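# What Is Over Your Head? A Look at Ceilings and Lights

Most people walk into a room and look at the floor, the tables or the other people. Very few look up. But the ceiling does a lot of work. It keeps the heat in, holds up the lights and hides a great many wires. In this chapter you will find out what ceilings are made of, how tube lights glow, and what the small round things between the lights are for.

## What a ceiling is made of

In an old house, the ceiling is often made of plaster. Plaster starts out as a soft paste. A worker spreads it flat, and it dries hard and smooth.

Big rooms, such as workshops, halls and stores, need something different. Plaster is heavy, and it can crack if the building moves a little. Many large rooms have panels overhead instead. Some panels are flat squares that sit in a metal grid. Others are long sheets with ridges in them.

A sheet with ridges is called *corrugated*. You can test why the ridges matter. Take a flat sheet of paper and lay it across two books, like a bridge. Put a coin in the middle. The paper sags and the coin slides down. Now fold the paper back and forth like a fan, open it a little, and try again. The folded paper can hold the coin easily. It is the same paper, but the folds make it stiff.

The long, straight parts that divide or hold up the panels are called beams. In some buildings you can see them. In others they are covered over.

## Why so many ceilings are white

Light bounces. When it hits a dark color, much of it is soaked up. When it hits white, most of it bounces back into the room. A room with a white ceiling looks brighter than the same room with a dark one, even with the same lights switched on.

Teguh Rahman paints ceilings in the town of Brurnumby. He once painted a small reading room dark blue because the owner wanted it to feel like night. It did feel like night. The owner had to buy two more lamps.

## Tube lights

A fluorescent light is a glass tube with a small amount of gas inside. There is also a tiny bit of a metal called mercury. On the inside of the glass is a coating of white powder.

When the light is switched on, electricity passes through the gas. This makes a kind of light called ultraviolet, which people cannot see. The ultraviolet light hits the powder, and the powder glows. The glow is the light you see.

A long tube spreads its light over a wide area. A single small bulb gives darker shadows, because all of its light comes from one place. If you hold your hand over a table under a long tube, the edges of the shadow will be soft and blurry.

Many new tubes use LEDs, which are small electric parts that give off light. They need less power and have no mercury in them. From the floor, it can be hard to tell the two kinds apart.

Never touch a broken tube. Tell an adult, and stay out of the room until it has been cleaned up.

Large rooms often have several tubes, and they can look very different from where you stand. A tube that is close seems long. One at the far end of the room seems short, even if both are the same size. 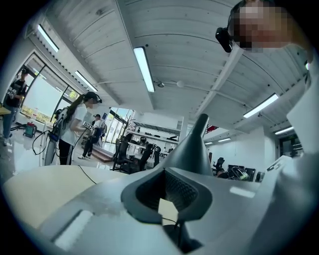
## Small things between the lights

Look for anything round on a ceiling. It may be one of these:

- **A smoke detector.** It makes a loud noise when it senses smoke.
- **A motion sensor.** It can tell when someone moves, and may switch the lights on or off.
- **A sprinkler.** It sprays water if there is a fire.
- **A speaker.** It plays music or messages.

You cannot always tell which is which from below. Some have a tiny light that blinks, and some have small holes or slots.

## Daylight helps too

Tall windows let in a lot of light. On a bright day, the part of a room near the windows may not need lamps at all, but the far side often does. This is why some rooms have more than one light switch - the rows can be turned on one at a time.

## Make a ceiling map

Ratih Tjoa teaches at Sugden School. Her class makes ceiling maps every March. You will need paper, a pencil and a clipboard.

1. Draw the shape of the room.
2. Stand in the middle and look up.
3. Draw a line for each tube light and a circle for each round object.
4. Mark the windows along the edges.
5. Move to a corner and look again. Add anything you missed.

The class found 33 lights in the school gym. Two of them were not working, so they wrote a note to the office.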